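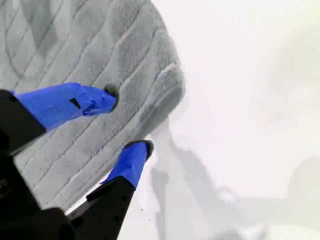 Unov Robotics Club: Cloth Handling Project

The club meets in the back half of the Vollura workshop, and this year's main project is cloth. Fifteen students signed up in April, most of them with one season of line followers and sumo bots behind them. The goal is to get small, low-cost arms to pick up, move and fold pieces of fabric on a plain white table. Mélanie Sandhu runs the software side and Wanda Whitfield looks after the hardware.

The gallery was put together by the students and posted on 9 August 2023. The notes are theirs, with light editing.

Thick fabric

The gray plush piece is the softest item in our set. It has a quilted pattern and a puffy rounded edge, and the edge is where we ask the gripper to take hold. The fingers are blue with dark pads on the tips. Closing too early pushes the fabric away, and closing too low drags the pads on the table. Wanda's advice was to bring the fingers in at an angle and let the pile compress before lifting – we now write every plush grasp that way.

Thin fabric, two arms

A square of dark gray cloth with thin white stripes, lying flat between two grippers. One reaches over it from the far side and the other faces it from the near side. We like stripes for this work, as a crooked fold shows up right away. The servo wires have to stay clear of the cloth, and routing them is a job for whoever sets up the session.

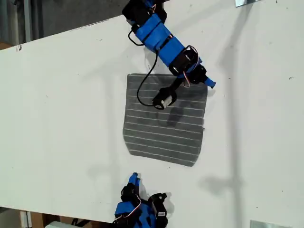

How we log the work

Each attempt gets a number, the name of the cloth, and one word for the result: held, slipped or missed. The log stood at 2449 attempts when this page went up, and the target for the year is 3000. Attempts that were stopped by hand are logged too, under their own heading.

Mélanie keeps a second sheet for servo faults. Most entries are loose plugs. After every 1000 attempts the arms are taken apart, cleaned and checked for cracked links, and spare parts are printed that same week.

What comes next

The fall group will start on two-arm folding with the striped cloth, then try the same program on the plush. The Baudry team has been working on a similar task, and we plan to trade cloth sets with them – theirs are mostly dish towels.

New members are welcome. Students from Grolunport schools can sign up at the workshop desk, and no experience with servos is needed.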